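Looking After the Grippers

I have been meaning to write up the table routine for ages, and a friend from the Gunawan side of the building asked me about it again over coffee, so I'm going to put it all down in one place and then I can just send people the link. It will be longer than it needs to be. Sorry in advance, and get yourself a drink.

For anyone new, I look after one collection cell at Forora. It's a small table inside a black metal frame, with a pair of hand-held grippers that one person works, one in each hand. We pick things up, put them down, pour, pass from left to right, and the recordings go off to the Durnness folks, who teach an arm to do the same. Our count stood at 1,191 takes when I last looked, and we promised 3,000, so I would like this set of fingers to hold up!

Cables first, always

Before I touch anything else I walk the cables. Each gripper has its own, and they need enough slack that you can reach across the table without feeling a tug at the wrist. I hold the grippers out as far as my arms go, then bring them in and cross them over, and if anything pulls I go back and feed a bit more through. Coil what's left over on the floor, well outside the rails. I used to tape it down, which was tidy and also a terrible idea, as I learned when I spent most of an afternoon in September peeling tape off a cable jacket.

Then the table

The wood has a bit of a shine to it, so how it looks depends a lot on the lights. Crumbs and grit you would never spot from a chair are plain enough once you get down low behind the fingers. I wipe the table with a dry cloth, toward me, and after that I check the undersides of the fingers as well, where grit likes to ride along and get dragged over the wood the next time you close them.

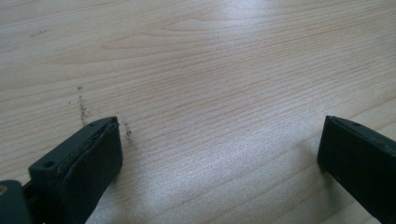 The little specks are near the tip of the left finger.

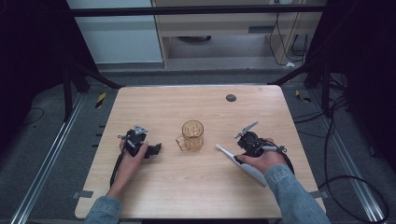
The fingers themselves

The finger screws get a quarter look and a gentle nudge with the driver. I say gentle because the parts are softer than they seem, and one of my early spares from Stasside has a stripped hole that is entirely my own doing. If a screw turns easily, take it out, clean it, and put it back by hand before you use the driver at all.

Next I open and close each gripper 18 times, slowly, and listen. (Why 18? I have no good reason, it was the number in the first notes I was handed and I've stuck with it.) A faint scrape usually means grit. A click means one finger has shifted a little and the two tips aren't meeting squarely, and then I close them on a strip of paper and pull. The paper should drag the same at the top of the tip as at the bottom. If it slips out on one side, loosen, line up, tighten, try again.

I also wipe the inside faces with a barely damp cloth, and let them air while I do the paperwork. No cleaner of any kind. We tried a spray once and the grip felt different for days, and I had to flag 184 takes in the log so the Durnness people could decide whether to keep them. They were very nice about it.

A dry run with real things

Last of all I put something on the table and have a go. I like a thing with a handle and then something long and thin, as they ask quite different things of your hands. Pick each one up, set it down, and pay attention to whether you are squeezing harder than you did yesterday. If you are, go back to the paper strip.

The whole business fits into the time it takes the kettle in our kitchen to boil twice – it's a slow kettle – and I do it every morning and again after lunch if we've been busy. I still want to write up how I label the spare fingers, which has become a bit of a saga, but the labels I ordered haven't come yet, so that will have to be another post.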